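**Lun. 15 janvier – cahier d'atelier, rangement des stylos et feutres**

Enfin attaqué le tri de ce qui écrit ! On en parlait avec Yaowalak depuis septembre et chaque fois quelque chose passait devant. Ce matin, café avalé, j'ai tout sorti et je m'y suis mise.

Principe retenu (à discuter avec Miłosz, qui voulait trier par type de pointe) : on classe d'abord par couleur d'encre, ensuite par modèle. Le rouge en premier, vu qu'on en manque toujours au moment de corriger les plans Nendholm. J'adore ces stylos à bille à corps transparent, avec la petite pointe métallique conique et le manchon rouge pour les doigts – on voit la recharge à travers, plus besoin de gribouiller sur un coin de feuille pour savoir quelle couleur on a en main.

Piège quand même : deux rouges posés côte à côte ont l'air identiques et ne le sont pas forcément. Regarder la longueur du manchon et la petite section juste derrière la pointe, claire sur l'un, rosée sur l'autre. Je les mets ensemble pour l'instant, mais si Wanpen recommande des recharges chez Laklow, il faudra vérifier que ça va dans les deux.

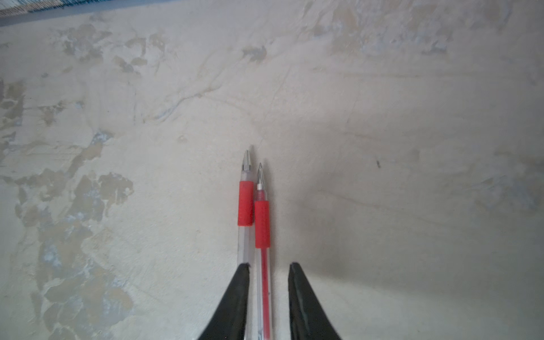
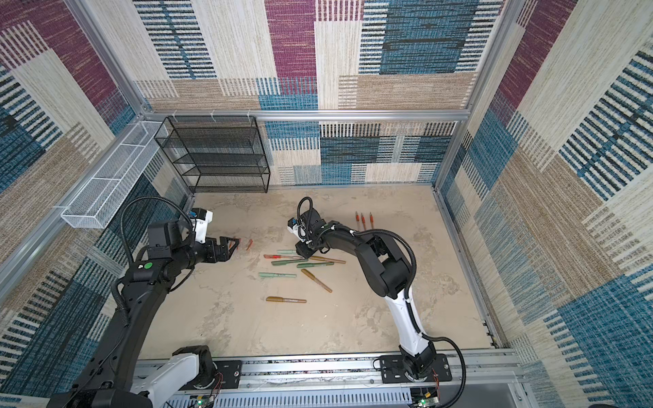 *Stylos rouges de près, puis vue d'ensemble avec les feutres au sol et le panier blanc à gauche.*

Le panier grillagé à compartiments, quelle bonne idée de l'avoir fixé à la paroi ! Ouvert sur le dessus, facile à atteindre. Je propose de lui donner les stylos et les feutres, et de garder l'étagère noire du fond pour les outils à manche orange. Quatre niveaux, c'est plutôt généreux, Jintana pourra y mettre aussi ses rouleaux d'adhésif.

Et je ne me lasse pas du tissu sur les parois – le bordeaux, le bleu canard, les rayures sombres comme brodées. Kanyarat trouve ça chargé, moi ça me met de bonne humeur dès le matin.

À faire :

- étiquettes pour les compartiments (rouge, bleu, noir, divers)
- essayer chaque feutre sur du brouillon, jeter les secs
- commander 20 recharges rouges, pas 50 comme la dernière fois
- demander à Miłosz s'il tient vraiment à ses pointes fines à part

Reprise demain avec les feutres, Yaowalak apporte le brouillon.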